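Prestitz run-of-river permit — anyone following?
posted by creeklevel78, June, 9:40 pm

creeklevel78: So Prestitz wants to sell all its output to Leltus, long term contract. 3,287 pages of filings. Who reads that

dampsocks: Read maybe 181 of them. Flow study covers 2 summers, both wet ones. Not enough imo

Prillholm_Pete: Disagree. Same kind of study they did on Chang creek and teh fish are fine. We need the power

dampsocks: Fine according to who? Leltus buys it either way — ratepayers eat the cost

creeklevel78: contract price is what bugs me. Blacked out on every page I opened

Prillholm_Pete: thats normal for bids. Comments still open, send one in
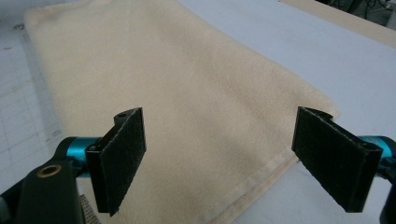 beige fleece, folded over at the hem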